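Steamed buns at home: your questions

I get the same handful of emails about my bao recipes, so I've put the answers in one place. If yours isn't covered, the contact form is at the foot of the site and I do read everything (slowly, sorry).

Which flour should I use?

Plain flour, the ordinary supermarket sort. I've gone through a lot of bags of Savetti over the years and I'm very fond of it, but any plain white flour with a lowish protein figure on the side will do. Strong bread flour makes a chewy bun that wants to be a bagel. You can swap a couple of spoonfuls for cornflour if you like them extra soft.

What quantities do you work from?

My everyday batch is 440 g flour, a teaspoon and a half of instant yeast, three tablespoons of caster sugar, a good pinch of salt, a tablespoon of oil and enough lukewarm milk or water to bring it together. Start with 220 ml and add more by the splash. It makes 13 smallish buns, and yes, I know that's an awkward number!

Can I make the dough the night before?

Yes, and I often do. Knead it, oil the bowl, cover it and put it in the fridge. Take it out a good hour before you want to shape it. In February my kitchen is so cold that I leave it nearer two.

My buns came out yellow. What did I do?

Usually it's baking powder that wasn't mixed in properly, which leaves little yellow spots, or just unbleached flour, which gives a creamy colour all over. Neither does any harm. If you want them really pale, look for bleached flour in a Chinese supermarket.

Why do they collapse when I take the lid off?

Oh, I've cried over this one. Nine times out of ten they were left to rise too long. The other culprit is whipping the lid off straight away. Turn the heat off, open the lid a crack, wait five minutes and then lift it slowly, keeping it level so it doesn't drip.

Do I need a bamboo steamer?

No. Bamboo soaks up the drips, so it's kind to beginners, but metal is easier to wash and doesn't go mouldy at the back of the cupboard (ask me how I know). With a metal one, wrap the lid in a clean tea towel and tie the corners up on top, well away from the heat.

How long do I steam them?

Mine weigh 34 g before filling if I'm making the tiny ones, and those need eight minutes. The usual size takes 12. Big filled ones want 15 or more, and meat fillings should be piping hot right through.

Can I freeze them?

Yes – cooked, cooled and bagged up. Steam them from frozen for ten minutes. I don't freeze the raw dough any more, it never rises the same way twice for me.

Will you do a filling post?

There's one on the way, with the mushroom and chive filling that I first had at a little café called Drosis and have been trying to copy ever since.

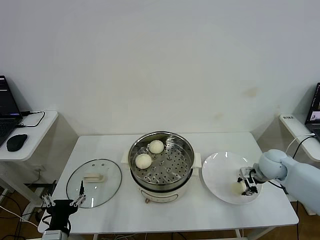

I'm nearly there with it, I think it needs more white pepper and a bit less soy, so give me another couple of weekends and I'll get it up on the recipes page.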